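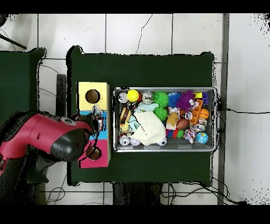 Steckspiel Clasamico - bunt, robust und seit Jahren mein Liebling im Regal

Zuletzt aktualisiert: 22. Mai 2020

Ich verkaufe jetzt schon ziemlich lange Spielzeug, und wenn mich jemand fragt, was man einem Kind zum ersten Geburtstag schenken soll, lande ich fast immer beim Steckspiel. Klötzchen rein, Deckel auf, Klötzchen raus, und dann alles wieder von vorn (und nochmal, und nochmal!). Mein eigener Sohn hat damit ganze Regennachmittage verbracht, und ich saß daneben und durfte endlich meinen Kaffee warm trinken.

Den Clasamico führe ich unter der Artikelnummer 2582. Er kommt aus der kleinen Werkstatt Hovdale, mit der ich von Anfang an zusammenarbeite. Die machen nicht viel, aber was sie machen, das sitzt. Die Kanten sind rundgeschliffen, die Farben kräftig, und die Öffnungen sind so geschnitten, dass die Formen mit etwas Luft durchgehen. Das klingt nach einer Kleinigkeit, aber ich hatte schon Steckspiele hier, bei denen sogar ich mit dem Sternchen gekämpft habe.

Was ist dabei?

Zum Clasamico gehören 10 Steckformen und ein Baumwollbeutel zum Aufbewahren. Den Beutel bitte nicht wegwerfen, der ist Gold wert, wenn ihr mal zu den Großeltern fahrt! Einzelne Formen kann ich übrigens nachbestellen. Schreibt mir einfach, welche fehlt, dann schaue ich in meiner Kiste nach. Meistens ist es der Zylinder, der rollt halt unters Sofa.

Ab welchem Alter?

Ich empfehle ihn ab zwölf Monaten. Am Anfang werden die meisten Kinder die Klötzchen einfach oben auf den Kasten legen oder darauf herumkauen, und das ist völlig in Ordnung. Die runden Öffnungen klappen fast immer zuerst, Dreieck und Stern kommen viel später. Bitte nicht drängeln und auch nicht ständig vormachen - die kommen schon selbst drauf, und dann ist die Freude riesig.

Pflege

Mit einem feuchten Tuch abwischen, danach gut trocknen lassen. Nicht in die Spülmaschine und nicht einweichen! Wer mag, nimmt einen Tropfen milde Seife dazu. Bei Filzstift hilft leider nur Geduld.

Clasamico oder Dakwood?

Das werde ich oft gefragt. Der Dakwood ist schwerer, naturbelassen und hat weniger Formen, dafür passt er besser zu Leuten, die es im Kinderzimmer ruhig mögen. Ich persönlich nehme den bunten, weil man beim Spielen gleich die Farben mitbenennen kann. Vom Mahrous-Stapelturm habe ich gerade nur noch Ausstellungsstücke, die neuen kommen voraussichtlich im August.

Versand und Rückgabe

Ich packe alles selbst, meistens abends, und bringe die Pakete am nächsten Tag zur Post. Ab 80 Euro Bestellwert ist der Versand innerhalb Deutschlands kostenlos. Gefällt euch der Würfel nicht, habt ihr 20 Tage Zeit, ihn zurückzuschicken, gern mit einer kurzen Nachricht, woran es lag. Geschenkpapier lege ich auf Wunsch dazu, zur Auswahl stehen Punkte und Streifen. Bitte bei der Bestellung ins Bemerkungsfeld schreiben, sonst suche ich aus!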